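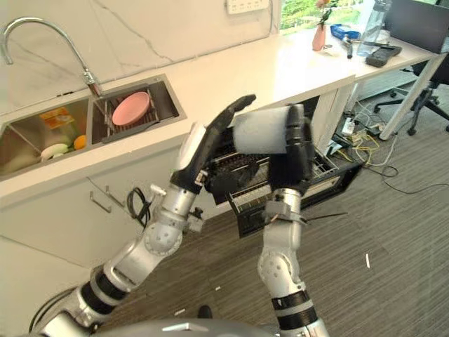 How much clearance does a toaster oven need on a worktop next to a sink?

tapwasher62
Kitchen and Laundry, small appliances

I am refitting the worktop in a flat at Grevdale and want to fix a permanent position for the toaster oven. The worktop is 600 mm deep with a double sink set into it. The clear run between the edge of the sink and the end wall is 480 mm. The oven is a Driltero benchtop model, rated at 1,154 W according to the label, and the instruction leaflet is missing. Sockets are on the wall behind the worktop. I would like to know the usual gaps to the sides, back and top, and how far from the water it should be.

spurgear
Accepted answer

Follow the maker's figures if you can get them, and ask Driltero for a copy of the leaflet before you fix anything. Failing that, I would leave 100 mm at each side and at the back, and more above, with nothing resting on the top. The casing gets hot on most of these ovens and the vents are often at the rear or sides, so check where yours are before deciding which side can go nearer the wall.

With 480 mm to play with, the width of the oven decides the matter. Measure it over the feet and the handles, not just the body. If the side gaps bring it up to the sink rim, it is too wide for that position and should go on the other side or on a separate shelf.

As to water, there are two separate points. The first is splash, which depends on the tap. A tall curved tap throws further than a low one, particularly when it strikes a plate in the bowl. Run it at full flow with a plate underneath and see where the drops land. The second is the cable. It should not cross the sink or hang over the front edge, and it should reach the socket without an extension lead. The socket itself should be set well to one side of the bowl. I work to 300 mm horizontally as a minimum. If yours is closer than that, get an electrician to look at it while the kitchen is apart.

When you shift the oven, unplug it, let it go cold and close the door or tape it. Take the wire rack out first if it is not captive. A loose rack slides forward as soon as the body is tilted and can chip the enamel or the glass.

tapwasher62
Thanks. The body is 400 mm wide, so 100 mm each side is not available. There is a shelf bracket from Adeo left over from the old kitchen. Would a shelf above the worktop be acceptable?

spurgear
Only if the shelf is rated for the weight and deep enough to take all four feet with the rear gap maintained. Check the fixings as well as the bracket, and think about the height of the door when it drops open. Lifting hot food down from above eye level is a poor arrangement.

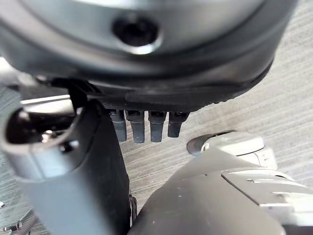 mitre_and_butt

I have mine on the worktop, pulled forward when in use and pushed back when cold. No trouble so far. The feet mark the surface if you drag it so lift it. I got a heat mat from Hoxha for underneath, 29 cm deep, which turned out too short for the back feet. Measure first.

lowerhinge
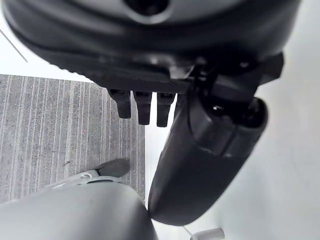

Crumbs are worth planning for before the position is settled, and none of the above covers them. The tray on a benchtop oven normally draws out at the front or drops from below, and it needs a clear space in front of it to come out level. If it has to be turned at an angle to get past a tap or a drying rack, the contents go on the floor. On a grey striped carpet like the one in view here, next to a white surface, pale crumbs will show on the surface long before they are noticed in the pile, so wipe the one and vacuum the other at the same time. A hard floor or a washable mat in front of the oven is easier to keep clean.

Method for the tray: unplug, allow to cool, open the door, remove the rack, draw the tray out over a sheet of newspaper. Wash in warm water with a little washing-up liquid and dry completely before refitting. Do not rinse the oven body or tip it over the sink to empty it. Water gets in at the seams and into the controls.

For a 400 mm body I would put it at the dry end of the worktop and move whatever is stored there at present.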